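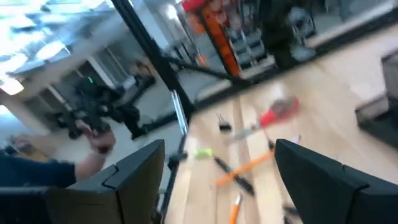

The bench before sorting. Pens, a pencil, one binder clip, the red thing up the back.

2020-03-28

Sorting day for the small stuff. The table had reached the point where you put down a pen and it joined a community. Kevser wanted the planks clear so she can lay out the Koltitz covers for gluing, and I wanted my good pencil back, so our interests aligned for once.

Ground rules, agreed over tea before anyone touched anything:

- Everything comes off the wood and goes into a tray.
- If it writes, it gets tested on scrap.
- If it doesn't write, it goes in the bin, and it goes in the bin today. The mug of pens we're being kind to has been abolished.
- Loose caps get their own tin until we know which markers are naked.

Kevser's test for markers is a slow line the full width of a sheet of newsprint, then a second line straight over the first. Mine is a scribble. Hers is better, I'll concede. A scribble flatters a dying marker, as you go over the same spot until it looks dark enough and then you believe in it for another month. The slow line shows the skip within a hand's width. We used hers.

Orange pen: writes. A bit thin on the upstroke but fine for marking up proofs, which is all it was ever for.

Black marker: writes, smells terrible, bleeds through two sheets of newsprint and greets the third. Keep for boxes and cartons. Do NOT use on the 200 gsm card. I did this earlier in March on the back of a Muleck sample and it came through the front as a row of grey freckles. Kevser has kept the sample. She says for reference.

Lime cap: sat on the wood with no lime marker in sight when we started. I found a lime marker later in the drawer under the guillotine, capless and as dry as a cracker. I tried the cap on it anyway, for the sake of closure. Fits. Both in the bin.

Thin white pen: took me three goes on white newsprint to remember why I couldn't see whether it was working. It's fine on the dark offcuts. I've moved it to the tray with the chinagraph pencils so that next time it gets tested on the right colour of paper by a person with more sense.

Orange pencil: sharpened, keep. I had hopes that this was my good pencil. My good pencil is softer. The search goes on.

Binder clip: small, black, grips properly. It went in with its relatives in the Oral tin. That tin is getting heavy and I think we should stop buying clips altogether. There's an unopened carton of 300 on the shelf from when Canan Gündoğdu ordered for us and read the box size as the piece count. We've been clipping things together that had no wish to be together ever since.

Then the argument about paper. Kevser reckons the mess on the table comes from having no fixed place for the things we use every ten minutes, and that a drawer is too far away. I reckon it comes from people (me) putting things down mid-thought. We're both right, so the fix has to work for somebody who isn't thinking. A lidded box is out, I'd never lift the lid. A pot is out, she says pots turn into the mug. We settled on a shallow tray with a strip of felt in it, long side facing whoever's standing at the bench, one layer deep. If a pen has to lie on top of another pen, the tray's full and something goes back to the drawer.

Made the tray from greyboard offcuts. Base 300 x 200 mm, walls 45 mm high, which looked sensible on paper and is too deep in the hand. You have to dig. Recut the walls lower by eye and they came out uneven, so there's a slope from left to right that I'm going to describe as ergonomic if anyone asks. PVA on the corners, linen tape over the top of that. Felt was the leftover green from the press bed. It sheds a little. Rub it down with tape before it goes anywhere near covers.

Notes on the glue: the new Zoseck PVA grabs faster than the old tub. I had time to set one wall square and time to regret the second. For the next one, glue the long sides first, leave them under the brick, then do the ends. Don't try to do all the walls at once like a hero. Also wipe the brick. It now has a corner of greyboard on it which I suspect is permanent.

Into the tray for now: orange pen, orange pencil, the bone folder, the short steel rule, a knife with its blade in. The black marker is banned from it on account of the bleeding and lives with the cartons. Kevser asked for the eraser to be in there as well and I said there's no room, then looked at how much room there was, and put the eraser in.

Things still without a home:

- The odd caps from the tin. Most fit nothing we own. Keep until the end of the month, then out.
- Spare blades. They can't go in the open tray, I don't care how convenient it is. I want a slotted block with a cover.
- The ruler with no zero. It starts at one. We both know it starts at one and we both still use it from the end.

Cost of the day: one felt remnant, some greyboard, a good stretch of the afternoon and the last decent biscuit. Gain: the planks are clear enough for the Koltitz covers, and I found the place near the middle where the wood is stained. I'd been blaming that stain on Kevser. It's coffee, and she drinks tea.

To do:
- Wax the planks before the covers go down, or at least before the paste does.
- Second tray for the gluing end, lower walls, measured this time.
- Ask Canan whether the supplier takes back unopened cartons.
- Cut a few strips of newsprint and hang them off a bulldog clip for marker tests. Dark offcut at the back for the white pen.
- Pencil.

K. added under this in the black marker, on the good side of the page, so tomorrow's page already has a ghost on it: "Found your pencil. Behind your ear since lunch." It was the other one, the hard one. Still looking.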